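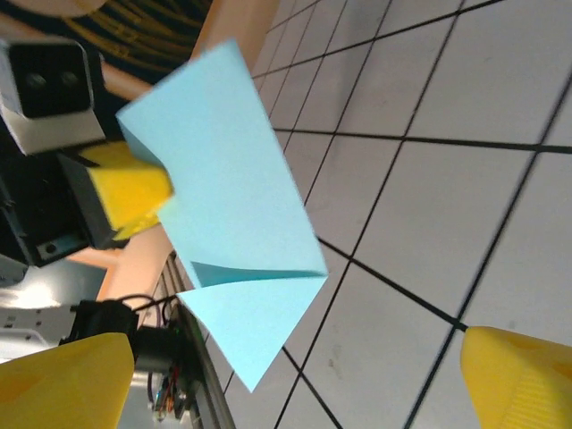
Paper Notes: Light Blue Stock and the Diagonal Fold

The folding bench at Zelisside has changed its practice paper. The old white copy sheets came back from the Tutby sessions with creases that nobody could read from the next seat, so the July packs are made up in light blue. A folded edge in a pale color throws a darker line, and the line shows from both sides of the table.

Weight is 88 grams per square meter. Heavier stock was tried and dropped. It holds a flat panel well but cracks along the fiber when the fold runs diagonal to the grain, and the cracked line will not take a second fold in the opposite direction. The Omix sheets failed this way on the first evening. The Frandsen sheets did not, and 2000 of them are now on the shelf in packs of 400.

Procedure for the diagonal fold:

Set the sheet with the long side toward you. Bring one lower corner up until the short edge meets the long edge. Hold the corner before pressing anything. Press from the corner point outward, light pressure first, then a second pass with a bone folder. Leave the fold under a flat weight for 14 minutes if the piece is going on to a reverse fold.

A flap that springs open after the second pass was pressed unevenly. Open it fully, flatten the sheet and repeat on the same line. Do not start a new line next to the old one, as the two creases will compete and the point will go blunt.

For folds made in the air, two holding points are needed, one on the panel and one near the flap. Keep the panel under slight tension. Slack paper buckles across the crease.

Packs can be collected on Saturday from the side counter. Bring back offcuts larger than a hand; they go in the tray for test folds.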